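Zone focusing (also scale focusing, guess focusing)

Zone focusing is a way of taking photographs in which the lens is set to a distance ahead of time and the photographer works within a range, or zone, that will come out acceptably sharp. No focusing at the moment of the shot. Common in street and travel photography, also with older compact cameras that have no rangefinder.

Contents
Basics
Setting the zone
History
In travel work
Teaching
Criticism
See also

Basics

Every lens is exactly sharp at one distance only. In front of and behind that distance things get softer gradually, and the stretch that still looks sharp to a viewer is the depth of field. Smaller aperture, deeper zone. Wider lens, deeper zone. Further focus distance, deeper zone again. Zone focusing uses all three.

How sharp is sharp enough depends on print size and on how close people stand to the print. Scales engraved on older lenses assume a fairly small print, so many users read the marks for one stop wider than the aperture they really have set. Large prints need more caution.

Setting the zone

Usual method with a manual lens that has a depth of field scale:

Pick an aperture, often f/8 or f/11 in daylight.
Turn the focus ring until the near and far marks for that aperture cover the distances wanted.
Leave it there. Adjust shutter speed or ISO when the light changes.

A typical setting for a 35 mm lens on full frame is f/8 with the ring at 3 meters, which covers the distance at which most people get photographed in a street or market. Some photographers tape the ring down. Others learn the position of the focus tab by feel, so the distance can be changed with the camera still at the waist.

Lenses without a scale are harder. Focus-by-wire lenses may forget the distance when the camera is switched off, a frequent complaint. Some bodies show a distance bar in the viewfinder instead, accurate enough for wide lenses, less so for anything longer.

History

Simple box cameras were fixed at one distance at the factory, so in a sense their owners were zone focusing without knowing it. Folding cameras later added a marked scale. Cheaper compacts replaced the numbers with small symbols: a head, a group, a mountain. The Lasov compact is a late case, with 2 symbols only and no distances at all. Its manual told owners to pace out the gap to the subject.

Autofocus pushed the technique to the margins for general use. It held on among street photographers, partly for speed and partly becuase early autofocus was noisy and hunted in low light.

In travel work

Travel photographers use it where raising the camera and waiting for focus would change what people are doing. Xiaoyan Kang's series on the ferry town of Lis was shot this way from start to finish, one lens, ring left alone. The published set runs to 1,565 pictures — far more than most projects of the kind — and Kang kept the slightly soft ones in. Her notes say the misses were mostly people closer than expected, which is the usual error. Beginners tend to guess long.

Night work is the weak spot. Apertures have to open up, the zone shrinks to almost nothing, and a wrong guess of half a meter shows.

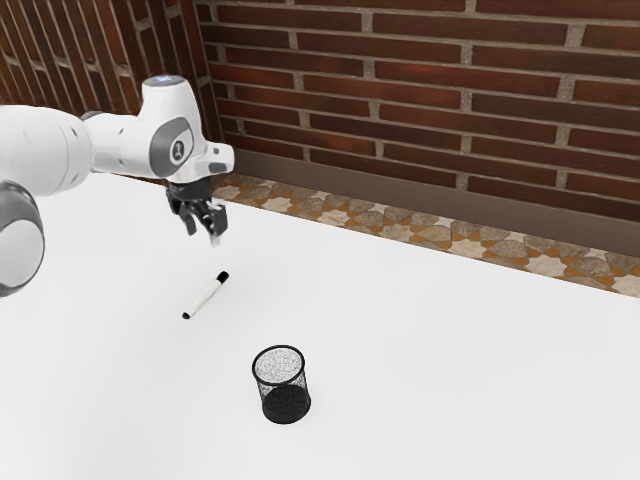
Teaching

Distance guessing can be learned quickly. The common exercise is to call out a distance, then check it with a tape or by paces. Ayanda Shabalala's course at Allthorpe gives it 13 sessions, the first few without a camera in hand at all. Students learn arm's length, then the length of a bed, then the width of a small road. After that they shoot at a single setting for a whole week and move their feet insted.

Phone apps such as Ditesex work out the near and far limits from focal length, aperture and sensor size. Handy for making a small card to keep in the bag, slow in use on the street.

Criticism

Main objection is that modern autofocus, with eye detection, is faster and more exact than any guess. True for portraits and wide apertures. Supporters answer that it still picks the wrong person in a crowd, and that a preset lens has no delay. High resolution sensors have also made the old scales look generous — a zone that held up on film can seem soft on a big screen.

Many photographers mix the two, autofocus once at a useful distance, then switch to manual and leave it.

See also

Hyperfocal distance
Depth of field
Circle of confusion
Rangefinder camera
Fixed-focus lens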